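Sideboard

A sideboard is a low piece of storage furniture, usually made of wood, that combines drawers with a closed cupboard. It is used in dining rooms, hallways and living rooms. Smaller pieces with one drawer over a pair of doors are often sold simply as cabinets.

Construction

The drawer normally sits above the doors and is opened with a knob or a pull. Doors may be flat or built as a frame around a panel. They are hung on metal hinges and held shut by a catch or latch. Most cupboards of this type have a single shelf, either fixed or resting on pegs. Some models add an open compartment above the drawer for books, bottles and other small things in daily use.

Regional types

The Prarberg cabinet, made in and near Zidville, has a drawer with a rounded front and grooved bands. The workshop of Lam sold 244 of them in its first 12 years. Edit Balogh, in her survey of Zidville furniture, divided the surviving pieces into 2 groups by the shape of the drawer front. A later maker, Buson, kept the grooves but used a thinner top board.

Care

Finished wood is dusted with a soft dry cloth. Hinge screws should be tightened when a door begins to sag. Shelves that bow under weight can be turned over if they are not fixed.
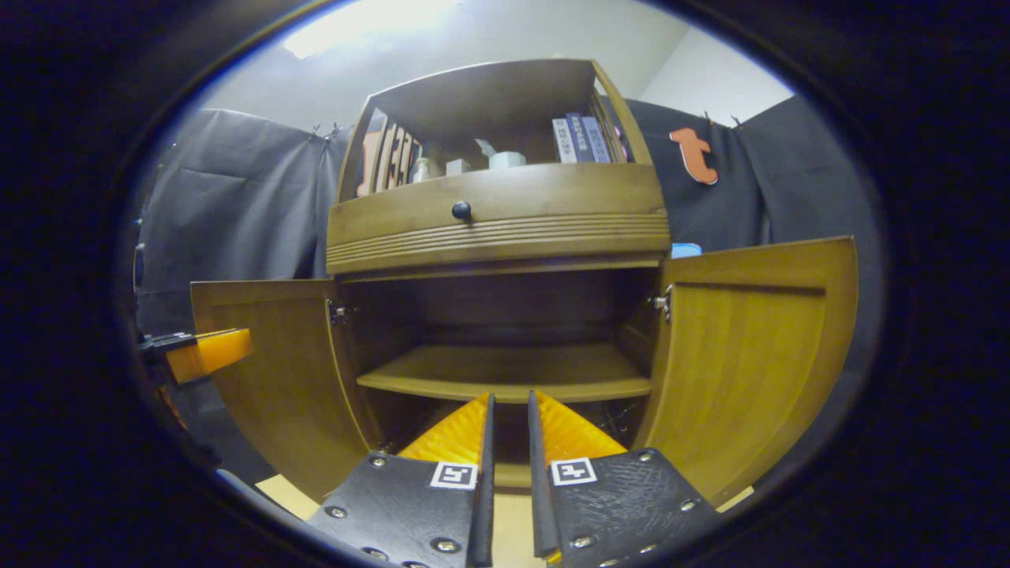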